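Learning to like the slow bus

7 July 2026 — by Nahuel Quezada

Filed under: Getting About, Small Grumbles

I sold the car in June and I've been meaning to write about it ever since, mostly because people keep asking me if I've gone mad.
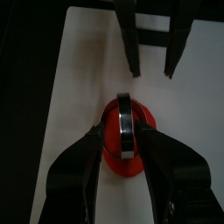

I haven't, I don't think. The gearbox went, the garage in Binness wanted more than the whole thing was worth, and I stood on the forecourt doing sums in my head and thought, well, there's a bus. There is a bus! It's the 14, it goes from the end of my road to Skillcombe, and in all the years I've lived here I had been on it once (in the snow, under protest).

The first week was awful, I'll admit. I missed it twice, once by standing on the wrong side of the road like a tourist. The timetable in the shelter was an old one and the driver seemed surprised that anyone had tried to read it. It also goes round by Prultdale, down the hill and back up the same hill, to pick up one lady and her shopping trolley. In the car I'd be at work in half the time.

But then I started taking a book. I've read 5 since I began, which is more than I managed all last year, and one of them was a proper doorstop with maps in the front. I've also learned which seat has the working heater (back left, over the wheel) and that if you sit upstairs on the right you can see straight into the walled garden at the old Arancibia place, where somebody is growing the most enormous artichokes. I'd driven past that wall hundreds of times and had no idea.

Things I still miss: going to the tip, getting home after the pictures, singing. You can't sing on the 14. The last one back leaves at ten to six — ten to six! — so any sort of evening out means begging a lift or paying for a taxi, and I've done a fair bit of both.

I've given it until Christmas. If I'm still standing in that shelter in December with wet socks I may feel differently, and my sister has already offered me her old runabout. I've told her to hang on to it for now.

3 comments

Moorhen: The heater seat is MINE, I'll have you know. Lovely post.

Jan B: They've been promising a later bus for as long as I can remember. Write to the council, I have.

pedalpusher: Have you thought about a bike for the tip? I've got a trailer on mine and it takes more than you'd think.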